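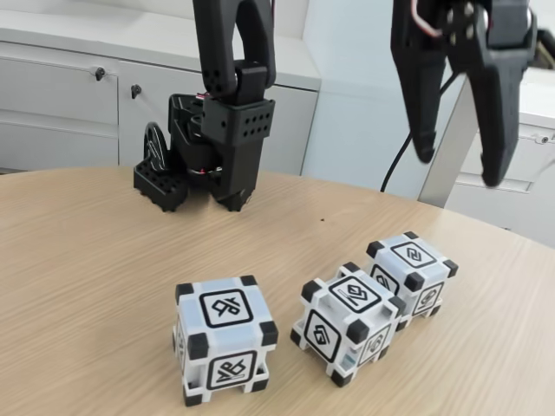 *Fig. 1. Two arms, three marked cubes, before you blame the software.*

## Handout 4: Teaching by hand, teaching by remote

Read this before your lab slot. Liên Nghiêm will ask you about it at the door, and she can tell.

There are two ways to show a robot a job in this course. In **hand guiding** you take hold of the arm and move it through the task while it records its own joint angles. In **remote control** you sit at the leader arms and the follower arms copy you, with a small delay that you will first notice and then start to lean on.

Hand guiding feels natural for a minute. Then you discover that you need one hand for the wrist and one for the elbow, and the job calls for two arms. Your own hands also end up in the recording, and a policy trained on it may come to expect a helpful human forearm every time it looks at a cube. Use it for short, single-arm moves.

Remote control keeps you out of the way. What you lose is touch. The leader arms in our Skilley setup send nothing back, so you will press a fingertip into the table and feel wonderful about it.

### The cube task

The cubes carry a different marker on each face you'll use. The tracker reads these and logs position and rotation alongside the joint data. Cover a marker with a finger and the log has a hole in it. Two cubes standing close together are harder than one on its own, for you and for the tracker, and yes, you will be graded on the close pair.

1. Home both arms. Wait for the tone.
2. Open the gripper fully before you come down.
3. Approach from above, fingers lined up with two opposite faces.
4. Close, pause, lift. The pause matters more than your style.
5. Turn the cube 90 degrees and set it down.
6. Back straight up before you go anywhere sideways.

Each pair hands in 17 demonstrations. Eleven go into training and the rest are held back for testing – you don't get to choose which, so don't save your good ones.

### What to throw away

Drop any run where you knocked a neighboring cube, stopped to talk, or forgot to press record and then acted it out again from memory. Keep the slow ones. Keep a fumbled grasp if you recovered from it, as Ilir Delić will show in the next lecture with his own, which are plentiful.

**Reading:** course notes, section 4, up to the Vurkemov exercise. The exercise itself is optional and has been since June.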